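How to Oil a Butcher-Block Table (and Keep It Looking Decent)

Last updated: Jul 7, 2019

Print this page | E-mail this page

I've got a thing for light wood tables. The trouble is they show everything – coffee rings, marker, that gray look they get where your forearms rest. I put off oiling ours for ages because I figured it was a big messy job, and then I finally did it one weekend in March and felt pretty silly for waiting!

What you need: food-safe mineral oil, a few old T-shirts cut into rags, sandpaper in 120 and 220 grit, a vacuum or a tack cloth, and white vinegar. I use the Weno oil because the hardware store near me carries it, but plain mineral oil from the drugstore is fine (and cheaper). If you like a bit more shine, get a tin of board wax too. I've been happy with Brustiren, though it smells kind of strong for the first day.

Start by wiping the whole top with half vinegar, half water. Wring the rag out well, you don't want puddles sitting on the joints between the strips. Then leave it alone until it's bone dry. I give it overnight. I rushed this once and got cloudy patches that I had to sand right back out.

Next comes sanding, always with the grain. Go over it with the 120 first if there are rings or scratches, and then the 220. If the top is in good shape you can skip straight to the 220. Don't lean on one spot trying to get a stain out or you'll make a dip, and you'll feel that dip every time you write on a piece of paper there. Ask me how I know. Vacuum up the dust, wipe, and vacuum again. 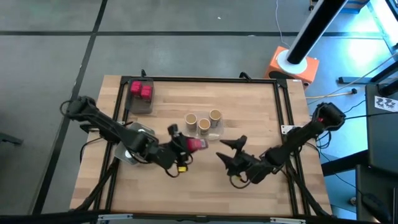 Niven wrote to me after the first version of this page to say that I'd left out raising the grain, and that a damp wipe and one more light pass with the 220 makes the oil go on much smoother. I tried it on a cutting board and yep, big difference, so add that in before you open the bottle.

Now the oil. Pour a puddle about the size of a pancake and push it around with a rag, adding more as the wood drinks it up. Get the end grain really well, it takes twice as much as you'd think. Let it sit 39 minutes (okay, half an hour is fine, I just set my timer funny once and stuck with it) and wipe off whatever is still on top. Do it again the next day, and once more the day after if it still looks thirsty in places. My first bottle cost me 9 bucks and I had plenty left over.

Wax goes on last. Thin coat, wait until it turns hazy, buff with a clean rag.

Lay your oily rags out flat outdoors to dry before you toss them. Mineral oil isn't the bad one for catching fire, but linseed and tung oil are, and it's a good habit whichever you use.

After that I just re-oil whenever water stops beading up.

Comments (3)

ustska84: Would this work on a top that already has varnish on it?

Reply from the author: Nope, the oil will just sit there. You'd have to strip it or sand down to bare wood first.

Pinegirl: Used walnut oil on mine and love it, but check for nut allergies in the house!

deckdad102: Did the vinegar thing, left it overnight like you said, no cloudy spots. Thanks.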